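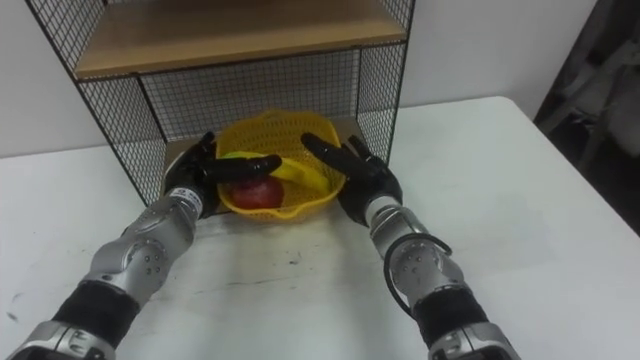

Brayden Marchand objected, in his written comments on our first draft, that a hand which refuses to let go of a banana has not failed in any sense a safety engineer would recognize. It has held on to its load, he wrote, which is what most safety engineers spend their careers asking for. We kept his comment taped above the desk for some weeks. It is a fair point and we still think it is wrong, for reasons that take up the rest of this section.

The task was meant to be the dull one. A piece of fruit is picked up from the desk and placed in a plastic basket, and the basket goes into the lower compartment of a mesh shelf. We chose it as a warm-up for the harder tasks in Section 6 and gave it 2,000 runs so that it could be reported in one line. It now has its own section, and two of the harder tasks have been moved to an appendix.

The fault works like this. The Plesach controller sends the hand an open command and waits for a status word. If the status says "open," the arm is free to move away. The hand's own firmware, Vollen, writes that word when it accepts the command, and the fingers follow when they can. Usually the gap is too short to matter. When the finger drives are in thermal limit, though, Vollen accepts the command, writes "open," and then holds the fingers where they are until the drives cool. For up to 900 ms the hand is closed and the rest of the robot has it on good authority that it is not. 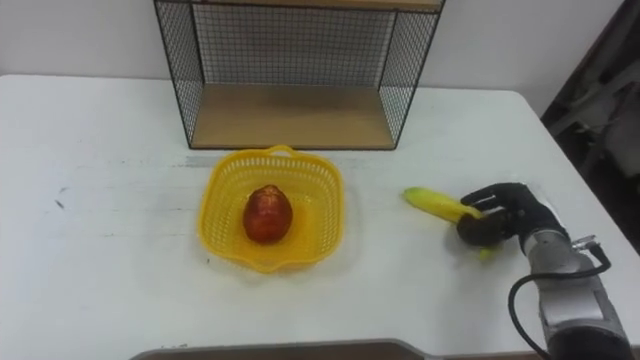
What the arm does with those 900 ms depends on where it is. Over open desk it retreats with the fruit still in hand, then lets go at the top of the retreat, and we spend a while looking under things. We logged this for most of April as "poor placement" and adjusted the placement planner, which had done nothing to deserve it. Inside the shelf the same fault is less funny. The two arms share a narrow opening, and the planner gives the second arm permission to enter as soon as the first reports a release. If the first hand is still holding the basket rim when it pulls back, the basket moves with it, and the second arm arrives at a place where the basket used to be.

Kurniawati Krishnan found the cause by the unglamorous method of plotting finger current on the same axis as the status word. The current stayed high after the word changed. Until then we had trusted the status completely and had never looked at the two together. Demyd Nazarenko then reproduced the fault on demand by running the grip warm before each trial, and after that there was no more talk of the planner.

We should say something about the force limit, as reviewers have asked. It did not trip. A basket being dragged along a wooden board produces very little force at the wrist, and the limit had been set with collisions in mind. The robot was, by every number it was watching, having a good day.

Figure 4. The robot at the white desk, one arm extended over the yellow basket, with the mesh shelf against the wall.
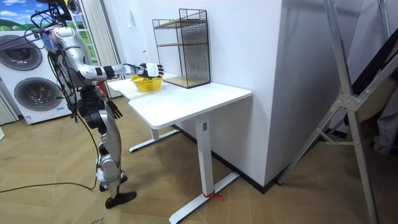
5.3 Changes Made and Their Cost

The repair is small. Plesach no longer accepts the status word alone. It also wants the finger current to fall below a threshold and stay there for 100 ms, and until both conditions hold, neither arm may leave its position or enter the shelf. If they do not hold in time, the run stops and asks for a person. Arsen Hutsuliak wrote the check in an afternoon and then spent much longer on the threshold. A soft grip on a light object draws so little current that a closed hand and an open one can look much the same. For those objects we fall back on joint position, which brings back some of the delay we had hoped to avoid.

The check makes each placement slower and the robot looks hesitant, as if it were thinking better of things. Illia Tkachenko argued for fixing the firmware instead and leaving the controller alone. We agree with him in principle. In practice the firmware is also used on the Derkach gripper, where other code depends on the early status word, and changing its meaning would have moved our problem to another bench.

We did not test the check with both hands in thermal limit at once. The one time it happened by accident, each arm waited for the other to report, and the run ended when someone noticed the quiet. The stop timer had been disabled that morning for an unrelated measurement. It has been enabled again, and the startup script will no longer run without it.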